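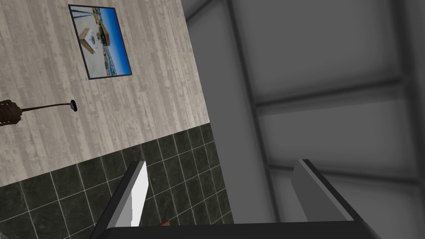

Skemon: Haushaltsumfrage Wohnen und Wände

Liesmich zur Datentabelle, Stand Fr., 22. Mai
Gepflegt von Wael Lahlou

Inhalt
515 Haushalte haben Auskunft gegeben, was bei ihnen an den Wänden hängt, womit die Wände verkleidet oder gestrichen sind und wie lange das schon so ist. Daraus sind 2140 Zeilen geworden, eine pro Wand. Jede Zeile hat 24 Spalten, die Namen stehen in spalten.txt.

Herkunft
Der Fragebogen stammt aus dem Vorläuferprojekt Drasex und wurde fast unverändert übernommen. Das halte ich inzwischen für einen Fehler. Die Frage nach der »Zufriedenheit mit dem Raum« lässt sich auf mindestens zwei Arten verstehen, und die Antworten sehen auch danach aus. Wer damit einen Mittelwert bildet, soll bitte dazuschreiben, was er da gemittelt haben will.

Bekannte Mängel
Alle Angaben sind Selbstauskünfte. Ob »Echtholz« wirklich Holz ist, wurde nirgends geprüft.
Das Feld wand_alter enthält auffällig viele runde Zahlen.
Mietwohnungen sind zu schwach vertreten. Die Gewichtung in der Spalte gew_esquivel soll das ausgleichen, das Verfahren dahinter ist aber nicht dokumentiert. Ich würde sie weglassen.
Leere Felder bedeuten mal »keine Angabe«, mal »trifft nicht zu«. Trennen lässt sich das nachträglich nicht.

Wofür nicht
Aussagen über Geschmack, Einkommen oder gar Charakter der Bewohner gibt die Tabelle nicht her. In der Auswertung von Zendska steht trotzdem ein ganzes Kapitel darüber. Die Korrelationen darin konnte ich nicht nachrechnen.

Dateien
waende.csv (UTF-8, Trennzeichen Semikolon)
spalten.txt
aenderungen.txt

Die nächste Fassung ist für Dezember vorgesehen. Korrekturen bitte mit Zeilennummer.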